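工单标题：车机语音助手升级后乱接话、导航目的地老是听错
提交人：我本人（车主），后续处理记录也由我自己往下补
车型：Ametepe 纯电掀背，车机系统 Grelevix
状态：处理中，部分解决

先说情况哈。一月份车机推了个大版本，把原来那个只会开空调的语音换成了新的 AI 助手，叫 Prillard。刚升完我还挺兴奋的，拉着老婆在车库里跟它聊了半天，问天气问胎压都答得上来，语气也比旧的自然多了！结果开出去没两天，毛病就一个一个冒出来了。

现象一：没喊唤醒词它也接话。广播里主持人说一句，它跟着答一句，有一回还自己把座椅加热打开了，我开到半路才觉得后背发烫。
现象二：导航听错地名。我说“回家”，它给我搜了一堆家具城。
现象三：冷启动之后头一次唤醒没反应，屏幕上那个小光圈一直转，得等它自己消失再喊第二遍。

我自己先试过的（免得客服又让我从头来一遍）：
长按方向盘左边的滚轮重启车机，好了一下午，晚上又犯。
把唤醒灵敏度从高调到中，乱接话少了一些，但后排说话它就完全听不见了。
退出账号重新登录，没区别，还把我存的收藏地点弄没了 2 个，气死。
手机热点断开，只用车自带的网络，现象三照旧。

第一次回复是客服 Piret Rozīte 给的，回得挺快，让我导出日志。路径藏得很深，给后面的人记一下：设置，系统，关于，连点版本号 7 下，出来一个诊断页，再选“语音”，插 U 盘导出。我第一次用的 U 盘格式不对，车机提示无法写入，格式化成 FAT32 就行了。日志传上去以后，她说麦克风阵列的自检是正常的，怀疑是降噪参数没跟着新版本一起更新，老参数配新模型，所以广播的声音没滤干净。

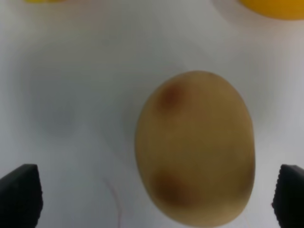

降噪参数包后来是远程推给我的，装的时候车要停着、电量不能太低，进度条走到一半会黑屏，别慌，等它自己亮。装完我专门把广播开大声绕着小区转了几圈，一次都没乱接，这一条我认为算解决了。接下来测购物清单，也是 Prillard 的新功能，说一句就能记到手机 Fitano 应用里。我说“加一个土豆，椭圆的，别挑皮上有深色斑的”，心想这么长一句它肯定要乱，结果清单里出来的是“土豆 1，圆的”，后半句全丢了。我又慢慢说了一遍，这次斑倒是记上了，“椭圆”没了。短句基本没问题，一带上两个以上的要求就开始丢东西，这个我也录了音一起传给 Piret 了。

她的答复是：清单这块走的是云端，跟车上的麦克风没关系，句子太长会被截断，已经转给做应用的同事。让我先分开说，一句加一样，再补一句备注。能用是能用，就是说着说着跟背课文似的，老婆在旁边笑得不行。

导航那条还没好。Piret 让我把“家”的地址删掉重设，我照做了，喊“回家”十次里还是有 3 次跑去搜家具城。后来我发现一个规律：只要喊得快，“导航回家”四个字连在一起，就容易错；喊完唤醒词停一下，等提示音响了再说，就都对。所以我猜它是把开头那个字吃掉了，只听到后半截。已经把时间点写在日志备注里，早上七点多那几条最明显，你们技术可以重点看看。

冷启动没反应这一条，客服说是已知问题，下个小版本修，没给具体日子。我目前的土办法是上车先系安全带调后视镜，磨蹭一会儿再喊它，基本就有反应了。

另外顺便问一句：有车友跟我说这个助手后面要收订阅费，一年 2,000，真的假的？我在应用里翻遍了也没看到说明。要真收这个钱，麻烦先把“回家”给我听明白了再说……

目前汇总一下：
乱接话：已解决，装了降噪参数包。
导航听错：未解决，等技术看日志。
冷启动无响应：等版本更新。
清单丢字：已转应用组。
收藏地点丢失：忘了单独提，这次补上，能找回来最好，找不回来我自己重新加。

工单先别关，等下个版本推过来我装上试几天，再回来更新。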